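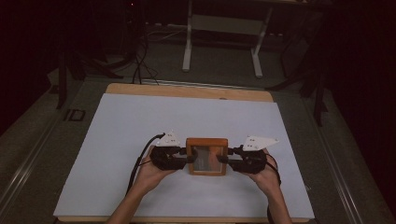
3 min read

23 September 2025

Back on the sourdough crock glaze. I know, I know, I said in June that I was done with it, but then Geeta Pandey brought back the test bowl she'd been using all summer and the inside had gone gray wherever the spoon hits it, and I can't leave a thing like that alone.

So, metal marking. The gray lines are metal rubbed off the spoon onto a surface that's rougher than it looks. Geeta got most of hers off with a paste cleaner, and they were back by the weekend. The matte version is the culprit (batch 3, the one with the extra magnesium). The satin from the same week has hardly a line on it, and it's been in her sink just as often.

What I mixed this morning: the satin base, a bit more silica, everything else left alone. Dry weight came out at 957 grams after sieving, and yes, I lost some on the floor, Lauri, you can stop asking. It went through the 80 mesh twice. It was thick like yogurt at first, so I let it down with water until it ran off my finger in a smooth sheet, and then I forgot to write down how much water. Sorry! Next time the jug gets a line on it in marker.

Dipped 7 tiles, three-second count on each. Two have a thicker second coat on the top half so we can see where it starts to run. Eero Vainio wanted one over the red clay too, so that's the one with the E scratched in the back. Please don't move them off the gray shelf, they're in order and the numbers are only on the undersides.

Kiln notes while I'm at it. The Kettunen is still slow over the last stretch. Elli Partanen thinks it's the bottom element and I think it's the relay, so we have a cup of coffee riding on it. Last firing took over 3 hours longer than the same program did before the summer, and the witness cone on the low shelf was barely bending while the top one was flat on its face. Until that's sorted I'm putting all the tests on the middle shelf and nothing anybody loves on the bottom.

Iida's lids: two out of the set rock. I ground the foot of one with the diamond pad and it sits fine now, the other is warped through the gallery and I think it has to be remade. Iida, I kept it so you can see where it went. My guess is it dried too fast on the side near the heater. Try them upside down under a sheet of plastic?

Still to do: vinegar test on the satin (lemon slice too, overnight), order more silica, ask Geeta if she'll take a second bowl and be mean to it. Also wash the sieve properly, there was iron in it from somebody's tenmoku and I've got little brown freckles in the bucket. They're kind of pretty. Leaving them in.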